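What Does a Book Editor Do?

Look at the cover of a book and you will find the name of the person who wrote it. Sometimes there is a second name, for the person who drew the pictures. The editor's name is usually missing, even though the editor may have read the book more times than anyone except the author.

An editor helps an author make a story ready for readers. Most books have more than one editor, and each of them looks for different things.

The first read

When a story arrives at a publisher, it is called a manuscript. The word comes from Latin and means "written by hand," but today nearly every manuscript is typed.

An editor reads the whole manuscript from start to finish before changing anything. At this stage the editor asks big questions. Is the beginning too slow? Does the ending make sense? Is there a character who could be left out?

The editor writes the answers in a letter to the author. Milagros Inga edits chapter books for a small publisher called Arango, and her letters are usually 4 pages long. One author had written a story about a girl who keeps pigeons on a roof. It had two grandmothers in it, and Milagros kept mixing them up. She suggested turning them into one grandmother. The author thought about it for a week and agreed.
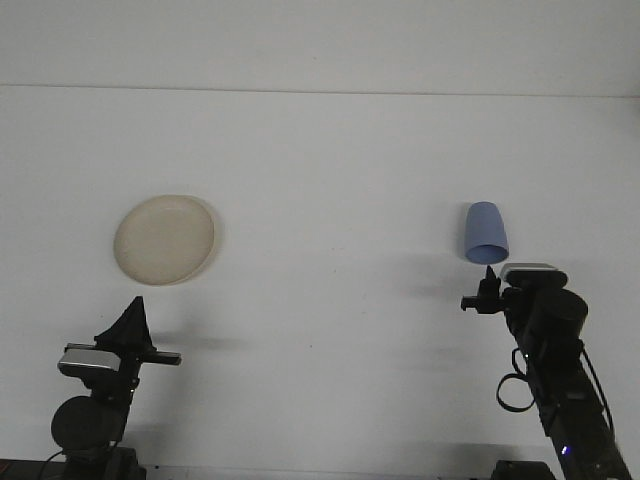 Authors do not have to say yes to everything. The story belongs to the author. If an author disagrees with a suggestion, the two of them talk about it and often find a third way to fix the problem.

The second draft

After the letter comes the rewriting. A new version of a story is called a draft. The pigeon story went from 77 pages in the first draft to 70 pages in the second. Cutting pages can be hard for an author who worked on them for months. Many authors save the pages they cut, in case they want to use them in another book.

Line by line

Next the editor looks at each sentence. This is called line editing. Here is a sentence before line editing:

"She very quickly ran as fast as she could up the stairs to the roof."

And after:

"She ran up the stairs to the roof."

"Ran" already tells you she was moving fast, so the extra words could go.

Checking the facts and the commas

A copy editor comes next. Copy editors look for spelling mistakes, missing words and things that do not match. If a character has brown eyes in chapter 2 and green eyes later on, the copy editor should catch it. Alcides Quintero, who copyedits for Arango, keeps a list as he reads. He writes down every name, age, pet and street in the story. The list is called a style sheet.

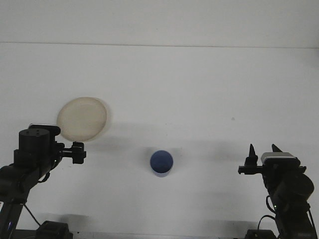

The last person to check the book is the proofreader. By then the pages have been laid out the way they will look when printed. The proofreader looks for small mistakes that everyone else missed, such as a period in the wrong place or a line of text printed twice.

Even after all that, a mistake sometimes gets into the finished book. Publishers can fix it the next time the book is printed.

Words to know

Manuscript: a story or book before it is published.
Draft: one version of a piece of writing.
Style sheet: a list of names, spellings and facts that helps a copy editor keep a book consistent.
Proofreader: the person who checks the final pages for mistakes.

Try it yourself

Find a story you wrote a while ago and read it out loud. Mark any place where you stumble or get bored. Then pick one sentence and see how many words you can take out before the meaning changes.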